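Open House at the Pemar Building

2 Aug 2023

I had last week off and no real plans, so I drove over to the open house at the Pemar building. It used to be a shoe warehouse. Now a few small outfits share it, and once a year they open the doors and let people walk around. I had seen the flyer at the library in July and stuck it on the fridge.

Parking was in the gravel lot behind the bakery. The lot in front was full by ten. Admission was free but you had to sign in at a folding table and wear a sticker. My badge number was 115, which I still have because it went through the wash on my shirt.

The ground floor was mostly posters and a coffee urn. Kirska had a booth with conveyor parts laid out on a cloth and a screen showing packages moving through a sorting center. I watched the video twice because the line for coffee went right past it. They sell mainly to small distribution places. A man in front of me asked about noise and got a long answer that I didn't follow all of.

The part I came for was upstairs. Sokero had the whole back half of the second floor and was running its arms all day on household objects. I had expected something like a car factory, with a yellow cage and big arms swinging around. These were small arms clamped to tables, moving about as fast as a person who is thinking about something else. We stood behind a strip of tape on the floor.

Each table had a different job. One was picking up socks. One was opening and closing a drawer. The one nearest the stairs was handling thin things, and that was the one I stayed at longest. Thin things are hard, the woman running it told us. A block gives the fingers two flat sides to press on. With a narrow rod there is hardly anything to press on, and if the grip is a little crooked at the bottom then the other end is way off. She had a way of showing this with a pencil, holding it at the very end and tilting her hand a tiny bit so the point swung over a couple of inches. I tried it at home with a chopstick and it's a good demonstration.

The arm at that table has a small camera at the wrist, looking out past the fingers, and the view went up on a monitor facing us. I spent more time watching the monitor than the arm. From where we stood, the fingers were mostly hidden behind the rest of the machine, and on the monitor they were right there at the bottom, big and brown and pretty scuffed up.
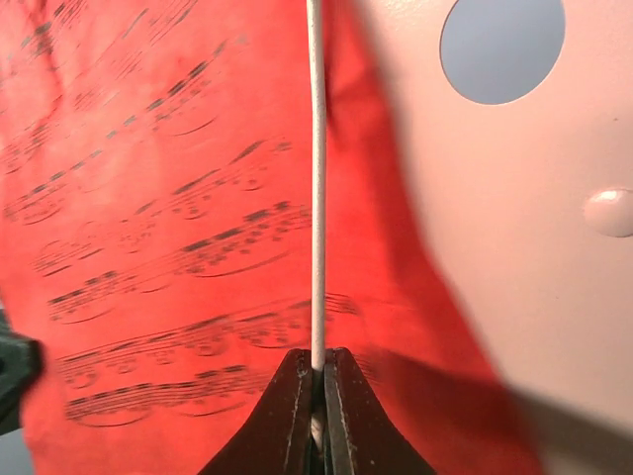
Sokero Manipulation Team, Second Floor, Pemar Building

The white rod is held down at its base, and it goes straight up past the top of what the camera can see. The red cloth behind it has sheet music printed on it. I tried to read the tune and couldn't. The notes are too blurry on the camera and they bend with the wrinkles. I played clarinet for five years in school and it still bothered me.

I asked if the cloth was a problem for the software, with all those lines and dots on it. She said they try to use busy backgrounds as well as plain ones, because a system that has only seen a clean gray table gets confused in a real kitchen. Wrinkles count too. They had a bin of fabric under the table to swap in.

A person was driving the arm for part of the time. The operator sat off to the side with a hand controller and the arm copied the movements. Every try gets recorded, good or bad, and the recordings are used later to teach the arm to do it without the person. The whiteboard by the table said 2794, which was the number of tries saved so far for thin objects. I thought that sounded like a lot. She said it was a start.

After that they switched over and let the arm run by itself for a while. I counted 4 drops before I quit counting, and there were plenty of good grabs in between. When it missed, the fingers closed on air, it sat there for a second, and then it backed up and tried again. A kid next to me clapped every time either way.

Somebody asked what it was for. The answer was kitchens and workshops, maybe hospital supply rooms later on. Somebody else asked when they could buy one, and the answer to that was no date and no price. I appreciated that they didn't dress it up.

I also asked about the fingers. They are swapped out when the inner faces get worn, and the scuffs on the outside don't matter much. The shape tapers to a narrow tip so it can get into tight spots, and the bottom is wide where it bolts on. I would have liked to hold one but they didn't have a spare out.

The last stop was the Navaratnam room at the end of the hall, which is a shared workshop with saws and a couple of 3D printers. There was supposed to be a talk there at one. It started late and was about renting bench space, so I left partway through. The printers were running, and I watched one lay down the first layers of something round.

I was there for over 2 hours total, and most of that was at the one table. If you go next year, a few notes:

Get there early if you want to park in front. The stairs are steep, and the elevator is around the side by the loading dock with no sign on it. The coffee is free but the muffins are not. You can take pictures on the second floor as long as you stay off the whiteboards at the far end, which they had marked with orange paper. Bring a sweater. They keep it cold up there for the equipment.

Sokero had a sheet out to sign up for a visit in the fall, when they plan to have the arms setting a table. I put my name down. I also need to call the bakery, as I think I left my umbrella there when I stopped for a roll on the way out.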